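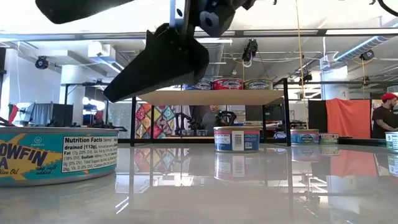 How big is the Lelness cottage, and can two people live in it full time?

It has 473 square feet of floor space on one level, and we drew it for two people living there all year. The bedroom holds a queen bed with room to walk on both sides.

The Lelness by Ruvden Cottages

The Lelness is our smallest year-round home and the one we love showing people most! It was drawn by Tâm Ngô for parents who want to sell the big house and live near family, or for owners who would like to move into the backyard themselves and rent out the front house. It arrives in two finished sections, gets joined on your foundation, and looks like a regular little house when it's done - porch, gable roof, real front door and all.

What's inside

One bedroom, one bath, a kitchen that opens to the living room, and a laundry closet by the back door. The ceilings are 9 feet high through the living room and kitchen, and that makes a bigger difference than anything else we did. People walk in and stand there looking up. The bedroom and bath ceilings are a little lower to leave space for the ducts.

All doorways are 36 inches wide, including the bathroom and the closet. The shower has no curb. There is wood blocking in the bathroom walls, so grab bars can go up later wherever you want them (we leave you a drawing showing where the blocking is). Light switches sit a bit lower than usual and outlets a bit higher, and once you've lived with that you'll wonder why every house isn't wired this way.

Two floor plans

The Soren plan puts the kitchen along the back wall and gives you a longer living room. It suits a narrow lot with the door on the short end.

The Huỳnh plan puts the kitchen on the street side with a window over the sink, and has a deeper pantry. The door is on the long side. This is the one to pick if you cook a lot!

Both plans cost the same and can be flipped left to right at no charge.

Specifications

Floor area: 473 square feet
Sections: two
Bedrooms: one
Bathrooms: one, with curbless shower
Main ceiling height: 9 feet
Exterior walls: 2x6 framing
Heating and cooling: ductless heat pump with one short duct run
Water heater: electric, 40 gallons
Electrical panel: 100 amps
Roof: standing seam metal
Porch: 6 feet deep, covered

Options

Covered side ramp with rails: $3,979, installed
Second porch at the back: $3,000, installed
Solar-ready conduit to the roof: included
Bay window in the bedroom: ask us, it depends on your plan

The ramp can be added years later for the same work on our side, but the siding match is better when it's built with the house. It attaches to the porch on either plan.

Before you order

Check with your city or county whether a second home is allowed on your lot. Some places call it an accessory dwelling, some call it a guest house, and the rules on renting it out can be different from the rules on building it. Ask about setbacks and the sewer hookup in the same call. We're happy to send a site drawing you can bring along.

A second home will usually change your property tax bill too. Your county assessor's office is the place to ask how it would be handled.

The price covers the house, delivery and joining the sections. It does not cover the foundation, the permit, or the trench for water, sewer and power.

Delivery

Orders confirmed by June 15, 2018 are scheduled for delivery in October. Our truck needs a clear path 14 feet wide. If your side yard is tighter than that, send us a sketch anyway - a crane lift over the front house is often possible, and it's great fun to watch.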